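What I wanted from the Ercombe open day

Went to the Astine open day at Ercombe on Friday. Short version – good people, good coffee, and I still don't know what we were meant to go home believing.

The pitch first. Kitchen robots, trained in simulation, then put on a real arm later. Pauline Furnival did the talking and she's very clear, I'll give her that. 1000 practice runs overnight, she said, no food wasted and no one's fingers in the way. Then up on the big screen.
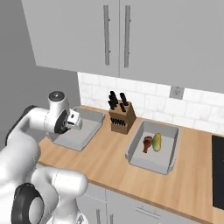

My gripe is with tidy kitchens. I've worked in school canteens since I was nineteen and I have never once met a bench like it. Marble-look tiles, knife block standing square against the wall, a drumstick and a mango side by side in one tray and an empty tray waiting for custom. Where's the grease? Where's the other cook? Pauline says mess gets added later, which fair enough, but then show us later. An open day is for the neighbours and the kids and people like me who might have to work next to one of these things, and we get shown the easy version becuase it looks nice from the back row.

Someone from Geerts asked about cost and got a brochure. I asked what happens when the tray moves mid-reach. Got a proper answer to that one, two minutes of it, and it was the best part of the day. More of that please. 154 chairs set out and most of the talk aimed at whoever was holding a chequebook.
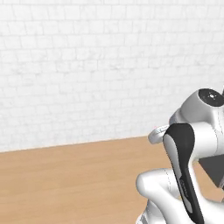
The simulated arm up close, brick wall behind.

I'm not against it. Would happily hand over the trays, my shoulders would too. But if Rorkura hosts the next one in Febuary, as they reckon, put the failures on the screen. Let it drop the mango. Let us see what it does next, and leave time for questions before the sandwiches come out.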